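# The Yellow Houses of Girnel

My grandmother used to say you could find your way home to Girnel in a snowstorm as long as you kept looking for yellow. She was exaggerating (she usually was), but every February, when the fields go gray and the road to Olerlow is one long puddle, I think she had a point. There are 50 yellow porches in town now, and the oldest were painted with whatever the Thibodeaux hardware store had left over at the end of the season.

Ask at the counter and you'll hear that the first batch was a mistake, mixed far too strong and sold off at two cans for the price of one. People grumbled, painted anyway, and then wouldn't hear of changing it.
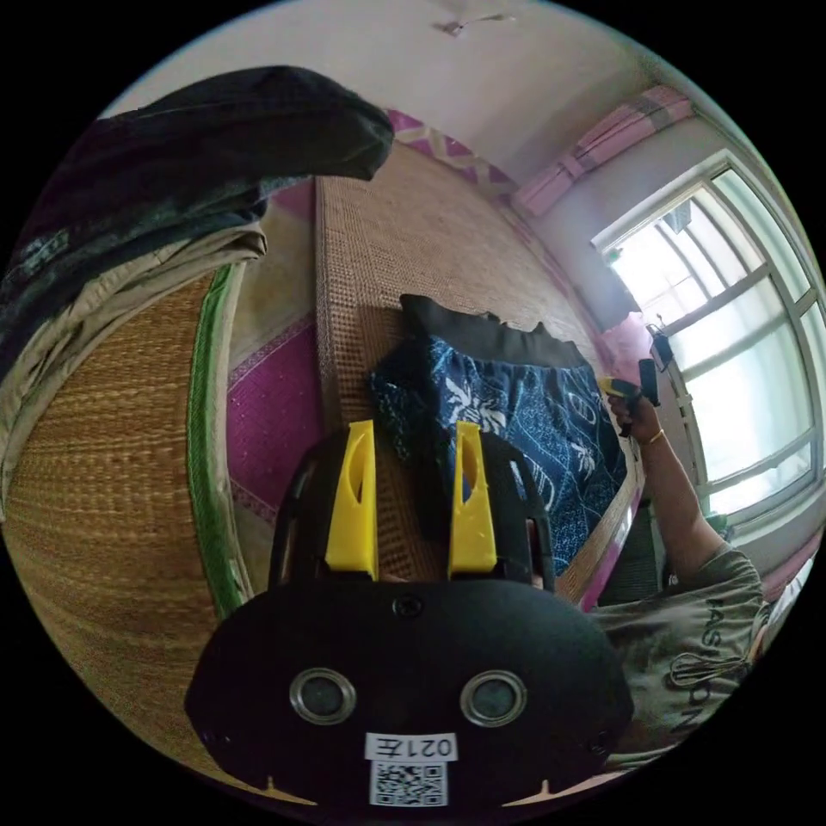

Painters in town still argue over how much yellow a house can stand, and I've listened to that argument over more cups of coffee than I should admit. The cautious ones want it creamy, softened until it's nearly butter. I'm with the other side, the ones who like it bright and set right up against black, even indoors with a bed close by, where you'd see it first thing every morning. My own bedroom door got its second coat on 5th August, and I'm already eyeing the closet.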